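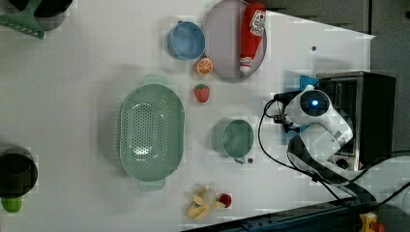
Re: Cestico fingers vs. stock fingers, first numbers

> We ran the Cestico soft fingers on the kitchen table set for most of June
> and logged 1,821 grasps. They did better than the stock pair on nearly
> everything, and we'd like to make them the default on the Aranda arm.
> Any objections before we order 10 more sets?

Yes, a few.

First, 1,821 is a big number, but how is it split? If most of those grasps were on the toy fruit, I don't much care. Any finger with some give will pick up a toy strawberry. Show me the mug by its handle, the ketchup bottle lying across the plate, and the rim of the colander. I'd take 200 tries on those three over the whole log.

Second, were both pairs run with the same controller settings? The Tronness defaults close fast and hard, and that hurts stiff fingers more than soft ones. Last time we compared anything on this list the force limit had been changed halfway through and it took weeks to come out.

Third, wear. The Numar pads looked great too, until around 300 cycles, when they started to go shiny and the plate slid right out. Has anyone plotted success against cycle count for these?

Also, the cables still loop across the tabletop. Please route them back along the arm before the next run. A drag on the wrist will show up as a missed grasp and the fingers get the blame.

I'd hold the order. One set is enough to answer all of this.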